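Right, the Tekine boxed set. I've wanted to stock this fantasy series for ages and it's finally on my shelf, all seven books of it in the new Astel paperback edition. Book four alone runs to 1,131 pages, so clear a weekend! 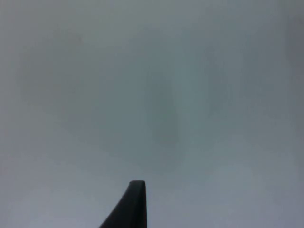
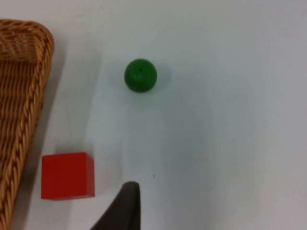

Page last changed: October 20, 2026

It's $73 for the set, or $52 if you don't mind a scuffed slipcase (the books inside are fine, I've checked mine). Skamo starts out as the villain's errand boy and he's my favourite colour of grey by the end. The map folds out of book one, and the print is a bit bigger than the old Gebru hardcovers. I ordered 400 sets, which my partner calls optimistic. Postage is extra.

Comments (3)

mossyboots: Does book four still have the glossary?

pagesandtea: Yep, at the back.

kelp_reader: Got mine in March, cried at the ferry chapter again.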